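3.2 Surface crowding and the placement of small appliances
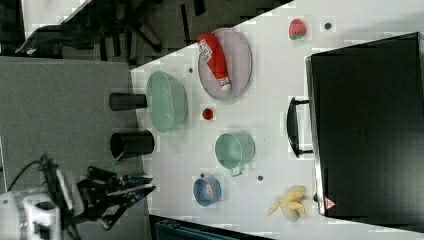 Figure 4. Tableware and a toaster oven sharing one tabletop.

The amount of clear surface in a domestic kitchen is usually reported as a single area, measured with the appliances in place and everything else put away. Tennant and Raju used this measure in their survey of rental units, and it remains the most common figure in the planning literature. It says little about how the surface can be used. A bench with a large free area may still have no spot where a dinner plate can be set down flat beside a cutting board. The difficulty is greatest where an appliance with a front-opening door is kept on the same surface as the tableware. In Figure 4 the toaster oven takes up most of the right side of the table, and the cups, basin, plate and pot are all left to share what remains. The plate is also carrying a ketchup bottle, laid diagonally across it, so the plate's own area cannot be counted as available for food. We refer to this as stacked occupation, and it is recorded separately from direct occupation, in which an item rests on the table itself.

Items were coded by the position in which they were resting at the time of recording. An upright pot and the same pot on its side have different footprints, and the second will often block more of the surface than its volume would suggest. The light green pot in Figure 4 is coded as lying on its side, with the handle included in its outline. Small round items, such as the red ball in the middle of the table, were given a fixed margin on all sides to allow for rolling. Flat markers were ignored in the area calculation. Where the orientation of an item could not be settled from the record, both readings were entered and the larger footprint was used.

The coding sheet was adapted from the one developed by Sitompul for shared student kitchens. Two changes were made. Her category "wet ware" was dropped, as it depended on knowing whether an item had just been washed. Basins and colanders were instead grouped as open vessels and coded as empty or filled. The green basin in Figure 4 is an empty open vessel under this rule. Sauce bottles, which Sitompul had treated as food, were moved to a category of their own after pilot coding showed that they were left out between meals far more often than other food items.

The full set contains 3,000 coded placements. Coding was done by Engebretsen and Paquette, working separately, and a third reader settled any disagreement over category. Most disagreements concerned the boundary between plates and shallow bowls. A plate was defined as any vessel whose rim did not rise enough to hold a liquid at serving depth, and vessels with a slightly raised rim were kept in the plate category. Disagreements over footprint were less frequent and were resolved by taking the mean of the two outlines.

Clearance in front of appliance doors was treated as occupied whether or not the door was open. This raises the occupied area of every surface with a toaster oven on it, and the values in Table 5 should be read with that in mind. Values calculated without door clearance are given in the appendix.

Last updated 4/4/18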